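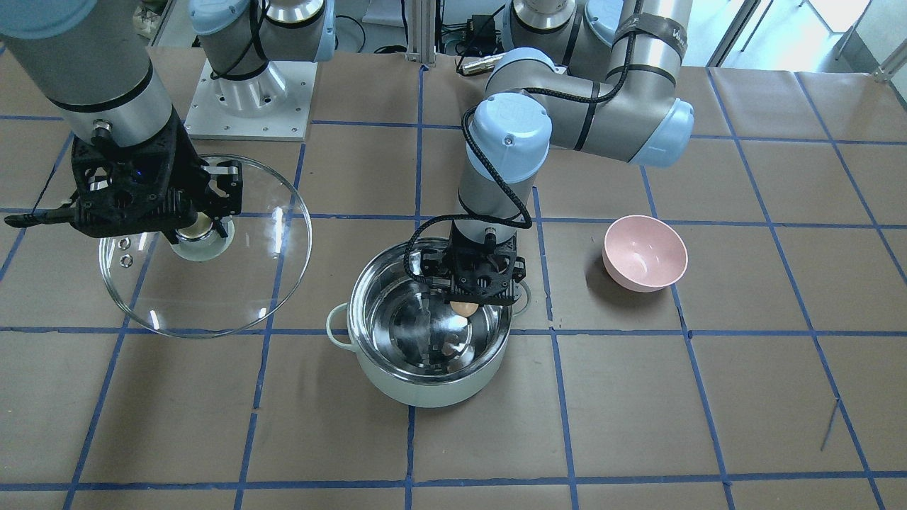 Lukex Control Software -- Set-up Guide
Skusura Documentation Office, May

4.3 Setting the grip and release limits for two-arm tasks

This section applies to stations in which both arms share one work area and handle items of differing strength, such as a glass lid and an egg. The limits are held separately for each arm. Complete the joint calibration in section 4.2 before proceeding.

1. Open the Limits page and select the arm to be set. The names "left" and "right" refer to the robot's own left and right, whatever the position of the viewing camera.

2. Enter the closing force for the item. The scale runs from 0 to 3,000 units. For a lid held by its handle, begin at 700. For an egg, begin at 300 and raise the value in small steps.

3. Set the hold timer. An arm that holds an item while the other completes its movement must have the timer set to "Until released". Any other setting will open the gripper when the timer ends.

4. Enter the release height for the arm that places the item. The height is measured from the inside base of the vessel and not from the table.

5. Select Check Paths. The planner tests both arms against each other and against any item already held. A held lid is treated as a disc of the width given in the item list.

6. Run the task at the lowest speed setting with the stop control within reach.

CAUTION: Do not copy limits from one arm to the other. A force suited to a lid handle will break an egg.

Note: Polished metal and clear glass may give false depth readings. Where the inside of a vessel is reflective, select "Use stored shape" in the Fülöp perception module. A reflected item may otherwise be recorded as a second item.

Note: If message 535 is shown, the planner has found no clear path for the second arm. Move the waiting arm further from the vessel -- the held item moves with it -- and repeat step 5.

Limits saved under Alon version 2 must be entered again by hand.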